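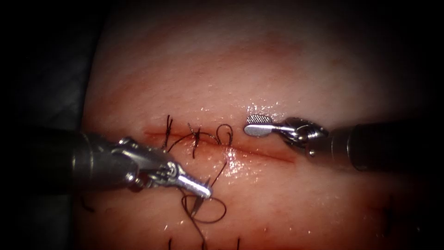

Figure 4. Two instruments at a straight incision in a tissue pad during suturing.

4.2 Programme structure and rider retention

The Halliday winter series was established to give club cyclists a competitive outlet between the close of the road calendar and the start of the following track season. Its organisers adopted a points table modelled on the older Nullwood league, under which a rider's best results counted towards the overall classification and the remainder were discarded. The present section considers whether that structure influenced the decision of riders to return for a second season, and whether the effect differed between the senior and masters fields.

Entry records were obtained for 300 riders who started at least one race in the first season under the revised rules. Of these, 68 were excluded from the retention analysis because their licence category changed between seasons, which under the regulations in force required a fresh registration and broke the link between the two sets of records. The remaining riders were classified by the number of rounds started and by whether they had recorded a scoring finish at any point in the season. Riders who withdrew before the first timing line were treated as non-starters, in keeping with the practice of the chief commissaire.

The classification by scoring finish requires some comment. Points were awarded on a sliding scale that fell steeply after the first few places, and a rider in the middle of a large field could complete every round without appearing in the published standings. Bellamy, in his review of regional leagues, treats such riders as peripheral to the competition. The interview material collected for this study does not support that treatment. Several respondents who never scored described close and long-running contests with particular rivals, conducted entirely outside the official table and followed with interest by their clubmates. One rider from Distolley kept a private tally of finishing positions against two members of a neighbouring club and was able to recite it from memory.

Retention was highest among riders who had started four or more rounds, irrespective of their results. This finding is consistent with Intarasuk's earlier work on participation in amateur running leagues, in which early attendance proved a better guide to continued membership than performance. It should be noted, however, that the Halliday series offered a reduced fee to those who entered the full calendar in advance. Some part of the apparent effect may therefore reflect a prior commitment on the part of the rider, made before the first race was held. The entry system in use at the time did not record the date of payment, and the two explanations cannot be separated on the evidence available.

A difference was observed between the age groups. Masters riders who missed the opening round commonly joined the series at a later venue and remained with it, whereas senior riders who missed the opening round tended not to appear at all. Interviews suggest that this was partly a matter of gridding. Start positions in the senior race were called according to current points, and a late entrant could expect to begin on the last row and to meet congestion at the first narrow section. In the masters race, gridding was by ballot for the first half of the season. Sin has proposed that balloted gridding encourages late entry in small fields, and the masters results are in agreement with that proposal, although the senior and masters races differed in other respects, including duration and the hour at which they were run.

4.3 Venue and travel

Thirteen clubs supplied riders to the series, and the distances they travelled varied considerably. The venue at Wusby, a disused brickworks with a steep clay bank and a long gravel straight, drew the largest fields in spite of its position at the northern limit of the region. Riders spoke favourably of the course and of the covered area in which bicycles could be washed and stored between races. The Nullwood round, held on parkland within reach of the regional rail line, attracted fewer entries from established riders and a greater proportion of first-time starters. Organisers at Nullwood permitted mountain bikes in every category, a concession that was withdrawn elsewhere in the series after the second round.

Travel was mentioned in nearly all of the interviews with parents of junior riders. The junior race was scheduled first on the programme at every venue, and families from the southern clubs were obliged to leave home well before daylight in order to complete sign-on and a practice lap. Mayuree Meesuk, who coordinated junior coaching for the series during the study period, raised the matter at the annual general meeting held on Apr 18, 2019. Her motion asked that the junior race be moved to the middle of the day. It was opposed on the grounds that the course would by then be heavily rutted, and was carried in an amended form that left the order of racing to the discretion of the host club. Only the Distolley club altered its programme in the season that followed.

The effect of that alteration on junior entries is difficult to assess. The Distolley round coincided with a school holiday and was held in mild weather, and an increase in numbers might have been expected in any event. Comparison with the corresponding round of the previous season is further complicated by a change of venue within the town, from the showgrounds to the recreation reserve beside the river. Host clubs were asked in June to submit lap-time sheets for the junior races so that withdrawals could be examined by time of day. The sheets were returned in several formats, and those from Wusby recorded placings only.

Eglītis argues that the location of rounds should be regarded as part of the competitive structure of a league, on the same footing as the points table and the rules for gridding. The evidence presented in this section offers qualified support for her position. Riders who lived close to two or more venues were more likely to complete four rounds, and riders who completed four rounds were more likely to return. The fee reduction described in section 4.2 applies equally to this result. A fuller treatment would require individual travel records, which the clubs did not hold, and the analysis in section 5 accordingly proceeds at the level of the club.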